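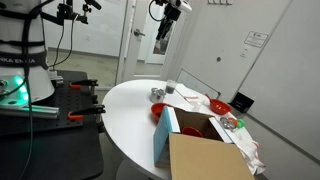
The round table at Nultard. Look for the green light at the bottom of the robot's base.

ROBOT VISIT! What we found out at the Nultard open day
For readers of the Irola Kids Pages, 8 October 2018

OK so this one is written fast, the page goes out tonight and we only got back on the bus at four. Sorry for any mistakes. Robots first, spelling later.

Nultard is a robot workshop in Nair. Most of the time the doors are shut and people are working. Once in a while they let visitors in. We got in! Our guide was Simão Correia, who works on teaching robot arms to do small jobs with their hands. Well. Hand.

Is it a whole robot?

Lots of us asked this. Where's the head? Where are the legs? No head, no legs. It's an arm. A robot doesn't need to look like a person, it needs to be a machine that can sense things, work out what to do and then move. This one is bolted down at the bottom so it doesn't tip over when it reaches out. The bottom part is called the base. Then the arm goes up and over and hangs down above the table, a bit like a crane.

The arm bends at joints. You have joints too. Shoulder, elbow, wrist. Put your hand flat on the desk right now and try to turn your elbow without moving your hand. You can, a bit! Robot arms can do that trick as well if they have enough joints.

Each joint has a motor inside, and a sensor that tells the computer how far the joint has turned. So the computer always knows what shape the arm is in, even in the dark. You know this about your own arm too. Close your eyes and touch your nose. See?

The people at Nultard call their arm Troto. We don't know why. Simão said it was called that before he got there.

What's with all the cups and bowls?

Good question and the first one from my group. I was expecting car parts, or boxes on a moving belt. But it's a table with things you'd find in a kitchen. Red bowls. A red spoon. A clear plastic cup with dark stuff in the bottom. A shiny metal thing. Paper. A cardboard box.

The reason is that kitchen things are hard. Really hard, for a robot. In a factory the same part turns up in the same spot every time, so the robot can do the same move over and over. On a kitchen table everything is in a different place every day. Bowls are round and slide away when you push them. Paper flops. Clear plastic is the worst because cameras look right through it. (You've probably walked into a glass door at some point. Same problem.)

So if a robot can learn to cope with a messy table, it has learnt something useful.

How do you teach it?

There's more than one way. You can write out every move as computer instructions, left a bit, down a bit, close the fingers, up. That takes forever and if somebody moves the cup it all goes wrong.

Or you can show it. A person guides the arm through the job while the computer saves what happens: where every joint was, what the cameras saw, when the fingers closed. Do that one time and it's not much help. Do it lots of times, with the things in new places, and the computer can start to find the pattern. It's like learning to tie your shoes. Nobody gives you a page of numbers, you watch and then you try and then you try again.

How many times? Simão had it written on a bit of tape on his laptop. 3633 tries saved so far for all the table jobs together. They started in April. One job, moving a spoon from one bowl to another, has 464 tries all by itself. A spoon!

I asked if he gets bored. He said yes, on Fridays.

The fingers 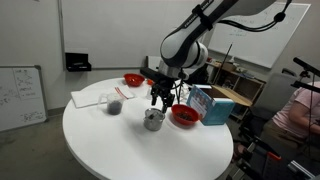 The part at the end of the arm is called a gripper. Two fingers, that's all. They open and they close, a bit like when you pinch something with your thumb and one finger. Try doing your next snack like that. Just thumb and pointing finger, and the other hand behind your back. Cups are OK. Spoons are tricky. Opening a packet is pretty much impossible, I tried it on the bus and there are chips in my bag now.

The gripper has to squeeze just the right amount. Too soft and the cup drops. Too hard and a paper cup gets crushed. You do this without thinking, your skin tells you when something is slipping. A robot needs sensors for that, or else it has to learn a good squeeze from all those tries.

Small things that roll are extra hard. Think about a bowl of beans. If you tip it slowly nothing happens, nothing happens, and then whoosh, all of them. The robot has to learn to tip a litle, wait, look, tip a little more. People spill too of course. There's a dustpan.

Is it safe?

We had rules and they were real ones.

Stay behind the tape on the floor.
Never reach onto the table when the arm is switched on.
If someone shouts STOP, everybody stops. Even the grown-ups. Especialy the grown-ups.

There's also a stop button. One person holds it the whole time and doesn't put it down to eat a cookie or anything else. When the button gets pushed the arm freezes where it is. We all wanted a turn. We did not get a turn.

Things you asked Simão

Can it make breakfast?
Not yet. It can do bits of breakfast. Putting the bits together in the right order is a different problem and they're working on that one too.

Does it get tired?
No, but the motors can get warm, so it has breaks.

Does it know what a cup is?
Hmm. He thought about this for ages. It can learn what a cup looks like from cameras and how to pick one up. It doesn't know you drink from it. It's never been thirsty.

Is it smarter than us?
There were 3 of us at the front and we all asked this at the same time. He said a toddler can pick up nearly anything in the room after seeing it once. Troto can't. But Troto can do one move 100 times and hardly be off by a hair, and no toddler is going to do that.

Try it at home

You need a friend, a scarf, a bowl and a spoon. And a grown-up who doesn't mind. Friend wears the scarf over their eyes, they are the robot. You are the computer. Using only words, get your robot to pick up the spoon and put it in the bowl. No touching. You can only say things like "left," "down," "open," "close."

Now move the bowl and use the exact same words again. What goes wrong?

Write down how many words it took and send it in, we'll print the lowest number we get. And if you were on the bus and you're missing a blue mitten, it's at the front desk.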